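Progress Report to the Mandagi Fund
Stisby Community Kitchen, Seedling and School Lunch Program
Wednesday, March 27, 2019

Work since the last report

The walk-in cooler at the Stisby site is running again. The compressor was replaced under the maintenance line of the grant, and the door seal was done on the same visit. We lost one delivery of greens while the unit was down. The supplier in Pevatport gave us credit for half of it.

Lunches now go out to 7 schools. The Jatitgate elementary school joined after winter break and takes its meals at 11:15, which meant moving the van route forward and starting the kitchen shift earlier. Two staff members could not make the new hours and have switched to the afternoon cleanup shift. We have filled one of the two morning openings.

The weekly total is 700 meals. This is the number in our plan for the spring term, and we do not intend to go above it before the second oven is in.

Serving supplies

Much of the old serving stock was scratched or warped and has been retired. Replacement is being paid from the equipment line, and the order is split between this quarter and next so that the line is not overspent.

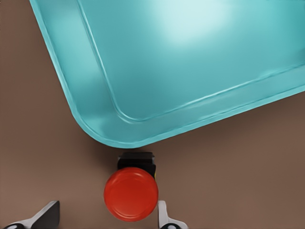

Teal plastic tray with a rounded corner and a raised rim.

Dishwashing is still the slow point of the day. Racks back up after the second van returns, and the drying shelves are too close to the door. We plan to move the shelves to the back wall - this needs no outside labor.

Seedlings

The greenhouse has 18 flats started, mostly lettuce, chard and bush beans. Germination was poor on the first sowing of peppers and we have sown again. The heater thermostat reads high and will be checked before the next cold night.

Budget

Food costs are slightly over plan because of egg and dairy prices. Fuel is under. We ask permission to move the fuel balance to food - the amounts are in the attached sheet.

Next period

The second oven is due in 4 weeks. The electrician has to run the new circuit first, and the county inspection follows. The next report will be sent in June with the full term figures and the school survey results.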